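Thread on worktop finishes, specifically how to pick one for a shared workroom. Matte, satin or gloss. I have been specifying these surfaces for 18 years and the same mistakes come back.

1/ Gloss is measured by bouncing light off the surface at a fixed angle and reading how much returns. Suppliers print the number on the data sheet. Buyers skip it and choose from a chip the size of a playing card, held flat under a shop light.

2/ Ask for a larger sample. Caldeira will send one if you pay shipping. Osham will not, so their sheet has to do. Stand it at working height, in the room, with the lights you intend to use. 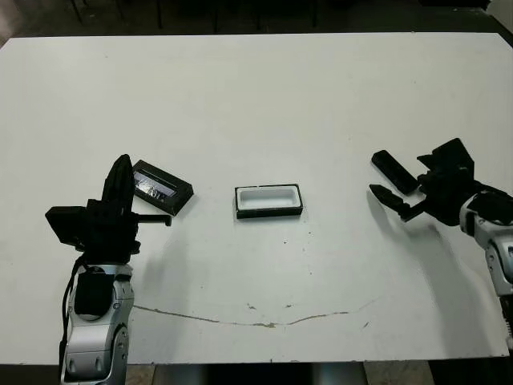
3/ Glare is the first thing to check. A person seated at a bench looks across the surface at a shallow angle, and at a shallow angle even a low-gloss finish reflects more than the data sheet suggests. White makes this harder to judge, as the eye reads a bright field as shiny. Scuffs are the second thing. A matte white top like this one shows slight scuffing once it has some use, and you should decide in advance whether that bothers you. Gloss hides rubbing poorly too, in a different way: fine scratches catch the light in arcs.

4/ "Burnishing" is the opposite problem. Rub a matte surface enough in one spot and it turns shiny there. Forearms do it, and so do mouse pads with hard backs. It can't be cleaned off. Some recent coatings resist it, so ask for the rub test result and the number of cycles. Sekico quotes 2,000. Several others quote nothing.

5/ Cleaning. Mild soap, soft cloth, plain water after. Melamine sponges are abrasives. They take off pen marks by taking off some of the finish. On gloss this leaves a dull patch, on matte a bright one.
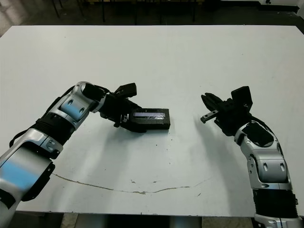

6/ Solvents depend on the binder. Alcohol is usually tolerated in small amounts. Acetone is a gamble on anything painted. Test under the front lip and wait a full day before looking at the spot.

7/ Edges fail before faces. A straight-cut edge with a thin band will chip at the corners, and water gets in behind the band. Pay for the thicker band. On our June order the difference came to $288 across 3 tops, and I would pay it again.

8/ Color match between batches is not guaranteed by anyone. Order all the tops you need at one time, plus one spare. White is the worst offender. Two whites that match under daylight can separate badly under warm LEDs.

9/ Cirken publishes its tolerance for this in the installation guide, near the back, under "visual acceptance." Read it before signing for delivery. The viewing distance they allow is longer than you would expect.
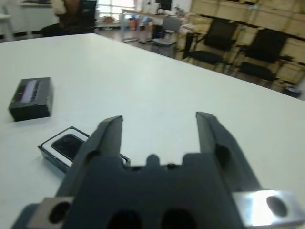 A reply from an unnamed account objects to 5/: melamine sponges are fine on matte if used wet and with no pressure, and they have cleaned the same bench that way since it was installed.

10/ Possible. Water and light pressure do slow it down. I would still want a gloss reading taken before and after, on the same spot, with the same meter.

11/ Next thread will cover undersides and why an unsealed one lets the top bow.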